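Home Planning Guides Budget Worksheets Equipment FAQ Community Contact

Buying Your First Hand-Held Gripper Kit: Questions We Get About Budgets and Planning

Updated 2024-02-23

We love getting mail from small groups that are about to spend real money on demonstration gear for the first time. It's a fun stage! You have an idea, a corner of a room and a spreadsheet with too many empty cells. The questions below come up the most, and the answers come from our own purchases at Climosia, including a few we'd make differently now.

Do we need to buy a robot arm first?

No, and please don't let the arm eat your first budget. Hand-held grippers let people record how a task is done using their own two arms, and you can learn a huge amount about your task before you own anything that bolts to a bench. We ran on hand-helds alone for a good while. By the time we priced an arm, we knew what reach we needed, how heavy our objects were and which jobs were too fiddly to try. Our arm wish list got a lot shorter (and cheaper).

One gripper or a pair?

A pair, if you can stretch to it. So many everyday jobs use both hands: holding a jar while turning the lid, steadying a box, passing a tool across. Starting with one and adding the second later is fine too, but ask the seller whether the two will still match. Housings and finger pads get revised, and a mixed pair is a nuisance to calibrate.

What should go in the budget besides the grippers?

More than you'd think. Our first-year sheet for the Lerska room had these lines under "everything else":

Spare finger pads: $374
Power strips, adapters and cables: $66
Tables, chairs and storage: $914
Printed markers and mounting plates: $16

The furniture line surprised us, and it was still money well spent. The marker line looks silly next to it, but leave it in. Plates get scuffed, and you want replacements in a drawer.

How much space should we plan for?

Enough for a person to stand at a table, step back and turn with both elbows out. If two or more people will be working at the same time, plan the walking routes as well as the tables. We drew ours on graph paper and forgot that chairs move. Push every chair out as far as it goes, then measure.

Should we buy special tables?

Plain ones are great. Look for a steady top that doesn't wobble when someone leans on it, and a finish that wipes clean. We like having more than one height and shape, so a mix of second-hand tables can be a plus. Save the fancy adjustable bench for later.

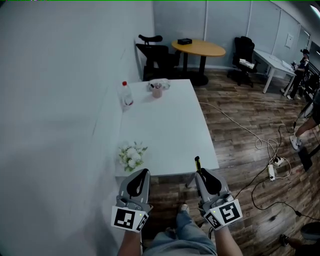
Two grippers in use, with a yellow-and-black handle held in the right one. White table ahead, power strip and cables on the floor.

What objects should we buy for the tasks?

Start with the kitchen drawer and the supply closet! Pens, cups, plastic bottles, small trays and a couple of hand tools will keep you busy for weeks. Buy doubles of anything you use a lot. Artificial flowers are a lovely cheap challenge, with all those soft parts going in different directions. We keep our props in labeled bins and give them a small line of their own, separate from equipment, so nobody has to fill out a purchase form to replace a cup.

What about those black-and-white square markers?

Many hand-held kits use them for tracking, and the patterns matter. Before ordering extras, check which marker set the software expects and what printed size it wants. Matte paper or matte plates are worth asking for. Glossy ones catch the ceiling lights, and we threw out a whole batch for that reason.

Do we need new outlets?

Maybe, but map your cables before calling an electrician. Sketch the room, mark every outlet, and draw a line to each thing that needs charging or power. If the lines cross the place where people walk, budget for cord covers, or move the tables closer to the wall. Our second room, Anora, got floor covers from the first day, and we wish Lerska had too. Also check the load rating on every power strip. Read the label, add up what you plan to plug in and leave some room.

How do we compare quotes?

Ask each seller for the same list: grippers, batteries or power supplies, chargers, cables, cases, spare pads, software license, shipping and repair terms. One quote we got looked wonderful until we saw that the license was for a single computer. Another looked high and included two years of repairs. Put them side by side, line by line – it's slow work, and I enjoy it far more than I should.

Is used equipment worth a look?

Yes, with some care. Ask for a short video of both grippers opening and closing through their full range. Ask how old the pads are and whether the firmware can still be updated. Indicator lights are nice to see lit, but a light only tells you so much, so try a real recording session before you pay if the seller is close enough to visit.

How long does delivery take?

It varies a lot, and small parts can hold up everything. We ordered for Ķēniņš, our third and smallest room, hoping to open in March, and the grippers came well ahead of the mounting plates. Order the cheap little pieces first. They take up no space while they wait.

What would you put off until year two?

A second computer, custom cases and anything with a touchscreen. Spend on spare pads, decent chairs and comfortable headsets first. People do better recordings when their backs don't hurt!

Can we use your budget sheet?

Please do. It's under Budget Worksheets, with our numbers left in so you can see how the lines fit together. Swap in your own prices, and write to us through the Contact page if a formula breaks.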